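Bin picking gallery: the Trirora planner on our own cell

Trirora's sales page promises 90 per cent first-try picks from mixed bins, with no tuning. I've read that sort of sentence before. We put the planner on the KUKA at Clundstead in October and gave it red and green blocks in a metal bin, a much kinder job than anything a customer will hand it. The run was 332 attempts, logged by our own scripts, not theirs.
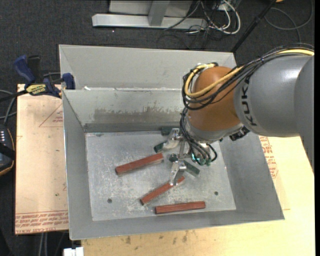 My main complaint is the grasp scoring. The planner ranks every candidate on geometry, then checks the walls and the neighbouring blocks afterwards, so its favourite is often one the arm can't reach. It throws that out and starts again. Nearly 200 of our attempts had at least one replan, and the default log calls all of them "nominal". You have to switch on verbose mode to find out otherwise, and verbose mode slows the loop enough to colour the timing figures.

Perception came out better than I expected. The Szewczyk segmenter copes with scuffed grey metal, though I'd like to see it try grey parts before I praise it much.

We ran 2 versions of the collision model. The finer one was slower and I couldn't find a benefit in the logs. Trirora says that's a configuration matter. Maybe so, but the configuration was theirs.

Brarklow's older planner goes on the same cell next, same blocks, same scripts. Raw logs will be posted with that gallery.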